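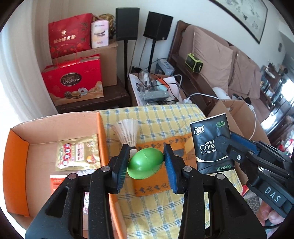
## Money, tablecloths and robots: a long afternoon with Fatos Vukčević

Fatos Vukčević had told me to come at four, and when I got there he was still on the phone with a freight company about a crate, so I sat in his kitchen with a cup of very strong coffee and read his shopping list, which he had left face up beside the sugar. It ran to 32 lines. The robot arm was on the last of them, in pencil, with a question mark beside it.

I have known people who plan this kind of purchase for a living, and most of their lists go the other way up. The arm comes first, in bold, with a photo from the brochure, and everything else gets squeezed in underneath with whatever is left. So that was the first thing I asked him about, once the crate had been sorted out and he had found himself a chair.

"I used to do it that way too," he said. "You start with the arm and you fall in love with the arm, and then you're fitting your whole year around it. At Jesmont we did exactly that the first time. We had this beautiful thing standing in the corner and no money for somebody to show it anything. We couldn't even buy decent lights! It stood there under a sheet all winter."

Jesmont, for anyone who hasn't come across the name, is a small outfit that packs mixed parcels for other companies: gift boxes, sample kits, the kind of order where no box is quite like the one before it. Fatos looks after equipment there, along with the forklift leases and (he was a bit rueful about this) the coffee machine. The company would like a robot to do a share of the picking, and he is the person who has to work out what to buy, in what order, and how to explain it to an owner who counts every dollar twice.

### Starting with the hands

His plan this time begins with hand-held grippers. A person squeezes one and picks up an object with it, the movement is recorded, and those recordings are what the arm will later be trained on. You need people, a table and a great many ordinary things to pick up, and you can get going long before an arm has been chosen.

"It's the part of the job I can budget for without guessing," he said. "I know what a person's hour costs me. I know what a table costs, it's nothing, it's a table. I know that if we collect for a month and the whole thing is a flop, I've lost wages and some batteries. If I buy the arm and it's a flop, I have to go and sit down with the owner and have a very different sort of talk."

I asked what he had got wrong in his first draft, and he laughed and said how much time did I have.

Storage was the big one. He had put down a single hard drive, thinking of it as you might think of holiday photos, and he had to go back for more money before the first month was out. "Video just eats and eats," he said. He now budgets for every drive as a pair, with the copy living in another building, and he has a separate line for the hours it takes somebody to move the files over and check they open. That second line caused more grumbling from the owner than the drives did. People will pay for a box they can hold, Fatos thinks, and they get twitchy over an hour spent watching a progress bar.

Then there was power. He had allowed for chargers but hadn't thought about where they would plug in, and he ended up with extension leads running where people walk, and then with a safety visit, and then with a proper set of floor covers that cost more than the leads. He has a line for that now too. It says "cables, and somewhere to put them," and he told me with some pride that it's the only line the owner has never questioned.

### The clutter budget

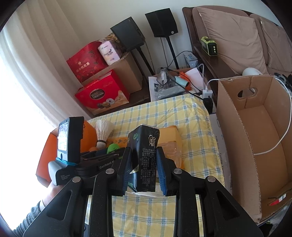

Objects were the cheapest part of the plan and the part Fatos had the most to say about. He had started out ready to buy a matched set of test items from a catalogue, clean plastic shapes in good colours, and he had even got as far as a quote. A woman on the packing floor talked him out of it. She pointed out that nothing Jesmont ships looks like that, and that half of it is soft, or slippery, or wrapped in something that catches the light. A tissue pack is his favourite case, standing a little tilted between those ribbed blue pads with its glossy black wrapper creased along the top. "That's a hard thing to hold well," he said. "Squeeze too much and you've crushed it, and the customer gets a sad packet. I want plenty of those. I want shuttlecocks, I want cardboard boxes left open, I want a plaid cloth under it all that makes the cameras work for their living. Why would I pay a catalogue for tidy shapes?"

So the catalogue quote went in the bin and was replaced by a sum of 1000 dollars, to be spent slowly, in discount shops and at the supermarket, by whoever is on shift. He calls it the clutter budget. The rules are pretty loose. Things have to be safe to handle and they have to fit through the packing hatch, and the receipts go in an envelope on the back of the door. When an item gets too battered to be any use it's thrown out, and that's fine, it was meant to be used up. He does ask people to bring things in different finishes, shiny and dull and see-through, because a new hire once came back with a whole bag of matte white bowls and they were sick of the sight of them by Friday.

I wondered whether the owner had balked at paying for bits and pieces from the supermarket. He had, for a bit. What brought him round was having a go himself. Fatos put a gripper in his hand one lunch hour and asked him to lift a packet of tea without denting it, and after a few tries (and some language) the owner went back to his office and signed the page.

### Two of everything, or nearly

The question I get asked most by readers, whenever I write about equipment, is how many spares to buy. Fatos has a strong opinion here and I'll pass it along for what it's worth. He buys two of anything that gets touched all day and a single one of anything that sits still. Grippers get touched all day. So do their pads, which he treats the way a garage treats wiper blades, and he keeps a drawer of them. Stands, lamps and the tables themselves he buys once and hopes for the best.

"And I don't buy the second one from a different maker to save a bit," he added, tapping the table. "I tried it with scanners years ago. You've got two chargers, two sets of instructions, two people on the phone who each say it's the other fellow's fault. Whatever you saved is gone by Christmas."

He also likes to have a pair because plenty of Jesmont's work takes both hands. Somebody holds the carton flap back while the other hand puts the item in. If you only record one hand, he said, you end up planning for a robot that can do half the job, and you'll find that out after you've paid for it.

### And the arm?

There is, in the end, still the pencilled line at the bottom. He has narrowed it down to a pair of candidates. One is from Getmont, who would lease him the arm with servicing thrown in, and the other is a Benedetti, which he would have to buy outright and which he plainly likes better. The software side would be Istum either way. Jesmont already uses it for stock and the packing crew know their way around it, and he isn't keen to ask them to learn something new in the same season that a robot turns up.

The lease costs more over its full life. He has done the sums several ways, and showed me, and I'll confess I lost the thread somewhere in the third column. But he is leaning toward it all the same. A lease can be handed back, and the owner sleeps better. The Benedetti people have been very patient with him, he said, and he feels a little guilty every time they ring.

I asked when he would have to decide. November, he thought, when the next year's budget is drawn up, and he hoped to have enough recordings by then to hand a batch to both suppliers and ask what they could make of it. If either of them wants to charge him for that trial, he has a line for it. He went and found the list to show me which one, and it was just above the floor covers, and he noticed while he was there that he had forgotten to put down anything for shipping the drives. He borrowed my pen and added it in the margin.

The coffee pot was empty by then and it was getting dark. He walked me out to the car, still talking about the crate, which held a set of second-hand shelves and was now promised for Sunday, if the driver could find the gate.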